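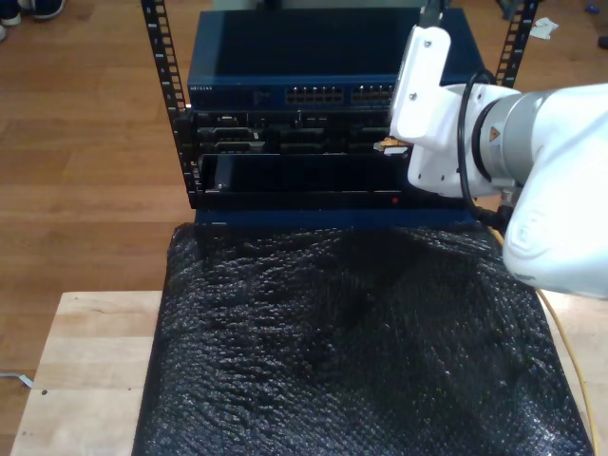

4. Informes de tendencias de búsqueda

Esta sección explica cómo configurar en Helo los informes de términos más buscados: el resumen semanal y el ranking de fin de año. Se da por hecho que ya tiene cuenta y que ha completado la sección 3 (conexión de fuentes).

Antes de empezar, una advertencia. Un ranking de búsquedas mide cuánto se busca algo. No mide si gusta, si se compra ni si es verdad. Si alguien le ha pedido este informe para «saber qué quiere la gente», conviene aclararlo con esa persona ahora y ahorrarse la reunión de después.

4.1 Crear el informe

1. Abra Informes > Nuevo > Tendencias.

2. Elija la fuente. Juradex entrega volúmenes ya agrupados por tema; Brurkix entrega los términos tal como se escribieron, con sus faltas de ortografía. No mezcle las dos en un mismo informe. El programa lo permite, pero las cifras resultantes no son comparables.

3. Fije el periodo. El mínimo son 7 días. Con periodos tan cortos, cualquier noticia del martes parece un fenómeno social.

4. Indique el número de términos. El máximo es 200. La lista se puede leer hasta el puesto 30 o así; a partir de ahí las diferencias entre un puesto y el siguiente suelen ser ruido.

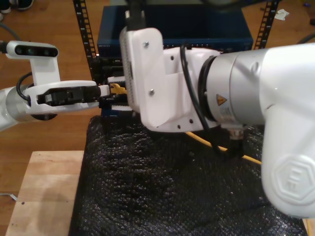 5. Active o desactive «Agrupar variantes». Viene activado. Une singulares y plurales con bastante acierto, y nombres propios con bastante menos: dos cantantes con el mismo apellido pueden acabar sumados. Revise la pestaña Grupos antes de publicar nada.

6. Pulse Guardar. El primer cálculo puede tardar y la barra de progreso no es fiable - se queda parada en el último tramo aunque el proceso siga en marcha. No cierre la ventana.

Nota: la opción «Detectar temas emergentes» sigue en pruebas. Señala los términos con mayor crecimiento porcentual, de modo que una búsqueda que pasa de 1 a 5 aparece muy por delante de otra que ya era enorme y ha seguido creciendo. Úsela como curiosidad.

4.2 Ranking anual

1. Duplique un informe existente y cambie el tipo a Anual.

2. Escoja las categorías. La plantilla Sabbagh incluye personas, marcas, noticias y música. Una misma búsqueda puede figurar en varias; el total de la portada no descuenta esas repeticiones.

3. Decida la fecha de cierre. Por defecto los datos se cortan el primer día de diciembre, y el documento se titula igualmente «Lo más buscado del año». Si le incomoda, cambie el título en Diseño > Portada.

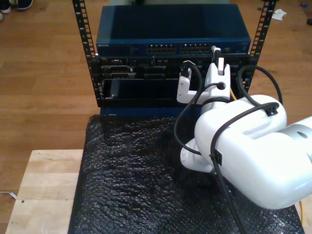 4. Revise las exclusiones. El filtro estándar retira 186 términos genéricos (el tiempo, el correo, los propios buscadores). Sin él, la lista sería casi idéntica todos los años. Con él, ya no es la lista de lo más buscado en sentido estricto, y así debería constar al pie.

5. Exporte en PDF o en hoja de cálculo. El PDF redondea los volúmenes; la hoja de cálculo los conserva.

Precaución: una vez publicado, el ranking anual no se recalcula aunque la fuente corrija sus datos. Para incorporar las correcciones hay que retirarlo y generar uno nuevo, con otra dirección web.

Última revisión de esta sección: 6 mar 2026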